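Brennan Student Robotics Club Opens Registration for Bench Tidying Challenge

Teams of high school students will program a robot arm to put away workshop tools

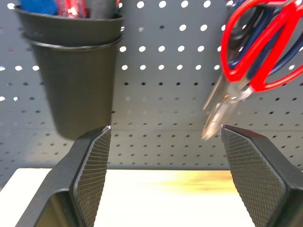

What the Teams Will Do

July 16, 2026 – The Brennan Student Robotics Club has opened registration for its Bench Tidying Challenge, a one-day contest for high school students to be held in December. The club will accept 10 teams.

Each team will program a robot arm with a two-finger gripper to collect common tools from a workbench and return them to storage. The practice bench at the club has a white top with a gray metal pegboard behind it. Scissors hang from the board by their handles, and other items stand in black cups attached to it. Students have been using the bench to work on reaching, gripping and camera alignment.

Teams will be scored on the number of tools put away correctly during a 32-minute run. Points are deducted for dropped tools and for any contact between the gripper and the board. Each team may stop and restart its program 2 times without penalty.

"Scissors are the hardest item on the list," said Noreen Corrigan, who teaches the club's programming class. "The handles are loops, the blades are thin, and they swing if you touch them. Students who did well with blocks last year have had to start over on their grasp planning."

Student Project Behind the Contest

The challenge grew out of a class project by club members Ji-hoon Byun and Tien-fu Hsueh. The two students wrote Pilelon, a program that uses pictures from a camera near the gripper to choose where the fingers should close. They will release the code to all registered teams, which may change it or write their own.

"We started with the arm above the table looking down, and that was fine for pens," Byun said. "For things on the pegboard we had to come in from the front. Most of our time went into that one change."

Hsueh said the program still has trouble when the arm is moving and the view blurs. Teams will be allowed to slow the arm near the board.

How to Register

Registration is open to students in grades 9 through 12. Teams need an adult adviser. There is no entry fee, and teams do not need their own arm. Each team will receive 72 hours of shared practice time, booked through the club office.

Zanden, a local machine shop, is paying for replacement gripper parts and meals on contest day.

Forms are available at the club front desk. Questions may be sent to Enda Buckley, contest coordinator, Brennan Student Robotics Club.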